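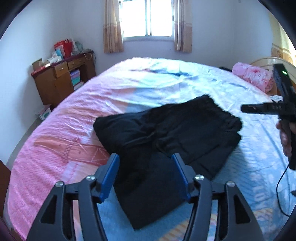

Benvinda Antunes says anyone who folds black pants on a bed is only moving the wrinkles to a new address, and that I should hang them like an adult. Good morning to you too, Benvinda.

For those joining now: I am folding the dark pile. One black garment at a time, on the big bed, in daylight. This is post two and I have already lost an argument.

Daylight matters with black clothes. Under the ceiling bulb everything I own is the same color. By the window I learn that I have black, old black, navy that has been lying to me since October, and a sort of brown.

The sheet says LOVE on it in big cursive. It came in a Wokik bundle and I did not choose the word. It is a lot to read while you are looking for the front of a pair of pants.

Also the sheet is pink on one side and pale blue and white on the other, so I've started using it as a map. Pink side, not folded. Blue side, folded. Tiago Tavares asks what happens when the pile is in the middle. Tiago, the pile is always in the middle.

Method, for the person who asked politely: find the waistband. Shake. Lay one leg on the other. Smooth from the waist down with the flat of your hand. Fold in half, then in thirds. If it's a skirt, you'll find out at the "one leg on the other" stage.

Frayed edges go to the inside of the fold. I realize this is how a person ends up wearing frayed edges to the dentist. I'm at peace with it.

Matilde Rocha wants to know if I make the bed first. No. I pull the sheet more or less toward the corners and call it a work surface. The wrinkles in the sheet and the wrinkles in the clothes can sort it out between them.

The quilt stays folded up by the headboard. It's pink, it's the only thing in this room that holds a fold, and I resent it a little.

I paid 17 dollars for a folding board from Gitari once. It folds shirts beautifully. It treats pants as a rumor. It now lives behind the wardrobe and I dust it when my mother-in-law visits.

Nuno Falcão: "just roll them." I rolled them for a whole winter, Nuno. I opened the drawer and it looked like a tray of burnt pastries.

Lint report. Black cotton, bad. Black wool blend, worse. The thing I thought was velvet, please respect my privacy at this time.

Someone has sent me a video on this that runs 110 minutes. I have finished shorter marriages. (Other people's. I was a guest.)

Benvinda is back to say she has hung every pair of pants she owns and has never had this problem. Benvinda also has a closet you can walk into. I have a rail and four hangers, one of which is structural.

Update: the dark pile is a stack. It leans. I've put it in the drawer with the lean facing the back so the drawer can deal with it.

Socks are next and they're all black too. I'm muting Nuno before I start.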